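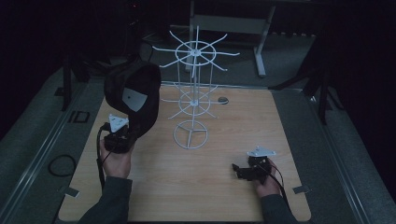
Home Boats Storage Service Contact

Search this site Enter keyword Go

Last updated in July

Mohsin Hayat has run the winter storage yard at Curkcombe for 9 years. The main shed holds 60 boats under cover, and the outside lot takes another 80. He starts taking calls for spaces in midsummer.

"People wait until the first cold night," Hayat said. "By then the shed is full and I have to put them outside."

Most of what comes in is small fishing boats and pontoons. Hayat asks owners to drain the livewells and take the battery home. 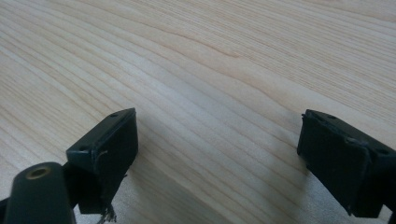
He will do the engine work himself if asked, but he charges extra for it. Last winter he fogged and drained over 156 outboards, counting the ones that only came in for the day.

"I had a guy tell me he'd drained his," he said. "I tipped the motor down and water ran out on my boots."

Shrink wrap is done by Brutitz, a two-person outfit from across the lake. Spring launch goes in the order people call.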